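Shared rulebook for home robot testing gets its first full release

Natley, a small group of labs and hobby builders, put out its first complete set of good practice rules for testing household robots in simulation on Monday, and there's a lot in it to be happy about! The guide is called Stoica, it runs to 146 pages, and anyone can read it free of charge.

The idea is simple. If two teams both say their arm can clear a dining table, they ought to mean the same thing by it. Stoica spells out how a table should be set up, how a trial starts and stops, and what has to be written down when a trial goes wrong (that last chapter is the longest, and it's a great read).
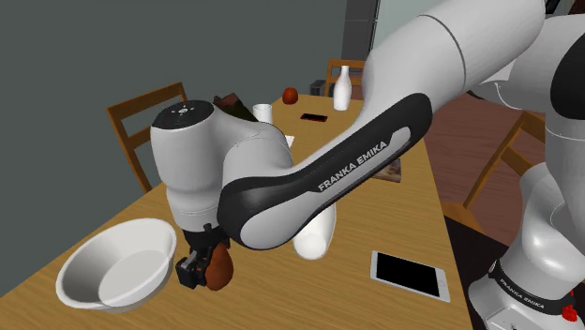
Does a team have to follow every rule to say it uses Stoica?
A team can claim the basic level once it meets the chapters on setup, safety stops and record keeping. Everything else is advice for now.

Sarla Sandhu, who edited the guide from her office in Skorkurcombe, is delighted with the response to the draft. Readers sent in 462 comments, and she answered every one of them herself. "People cared about the tiniest things, like where a trial officially ends," she said. "I loved it."

One rule that changed a lot along the way covers grasping. The draft only asked whether the item left the table. The final text wants the grip held for 5 seconds, with the force limit stated up front and the same limit kept for the whole series of trials. Food gets its own page, with separate limits for firm items and soft ones.

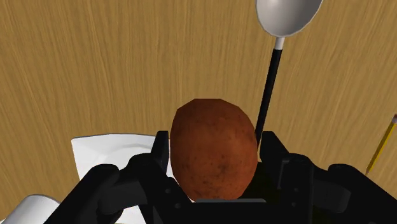 Failed grasps have to be reported too, including the ones a team would rather forget. Bivik, a simulation software firm that joined the work in March, has already built the reporting form into its own tools, so a run can be logged as it happens.

Natley plans three online workshops to walk new teams through the rules. The first one covers record keeping, and places are open now.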